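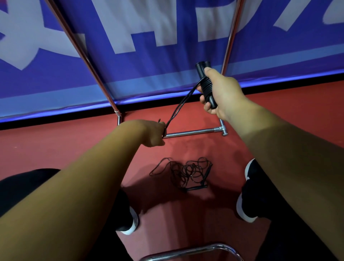 How should a jump rope be put away after class?

Hold the two handles together in one hand, let the cord hang until the twists fall out, and then wind it in wide, even loops. A rope stored in this way can be handed to the next student without delay.

CHAPTER 7
Care and Storage of Small Equipment

In this chapter, students will learn to
– prepare a jump rope for storage and for use
– free a tangled cord without damaging it
– choose a suitable place to keep ropes between lessons
– recognize a rope that should be taken out of service

Key words: handle, cord, loop, kink, strain, service check

7.1 Why Small Equipment Needs Attention

Large pieces of gymnasium equipment are usually inspected on a fixed schedule. Small items receive less care, although they pass through more hands. The jump rope is a good subject for study. It has few parts, it is used by every age group, and most of its faults come from poor storage.

When the physical education department at Brumia reviewed its equipment in October, it found 28 ropes in one storage bin. Only 20 could be used at the start of the lesson. The others had been dropped in with their cords loose, and the class lost part of its warm-up period in sorting them. Zineb Ghoneim, who prepared the department's report, recommended that the last minutes of each lesson be set aside for putting equipment in order.

7.2 Handles First

The handles are the fixed points of the rope, and all work should begin with them. Bring both handles into one hand and close the fingers firmly around them. The other hand is then free to guide the cord. If the handles are allowed to separate, one of them may slip through a loop and form a knot.

Thin cords call for more patience than thick ones. They are light and quick in use, but they cross over themselves easily, and a small twist near the handle can travel along the whole length.

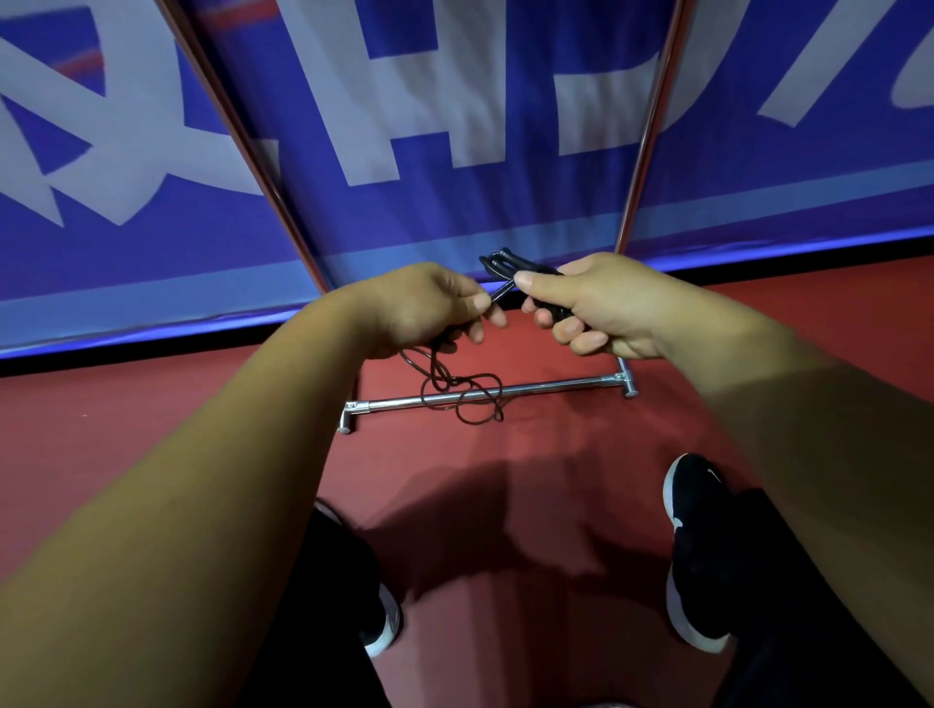 A tangled cord should never be pulled tight. Pulling closes the loops and may leave a permanent kink. Students should find the outermost loop, open it with the fingers, and pass it over the others. The work is repeated until the cord hangs freely. Where a cord has caught on the foot of a stand, a bench, or another object at floor level, it is to be lifted clear before any further winding takes place.

7.3 Winding the Cord

Two methods are in general use. In the first, the cord is wound around the handles themselves. The bundle is compact, but tight turns put strain on the cord where it enters the handle. In the second, the cord is gathered in wide loops beside the handles and secured with a soft tie. The Stirnwood course guide, first issued in 2000, advises the second method for ropes that will be stored between terms – the first is acceptable from one lesson to the next.

Ropes may also be hung from pegs by their handles. Pegs should be set far enough apart that neighboring cords do not touch.

Before You Read On

Take one rope from your own class supply and examine the cord where it meets each handle. Record any flattening, splitting, or sharp bend in your notebook. You will need these notes for the service check in Section 7.4.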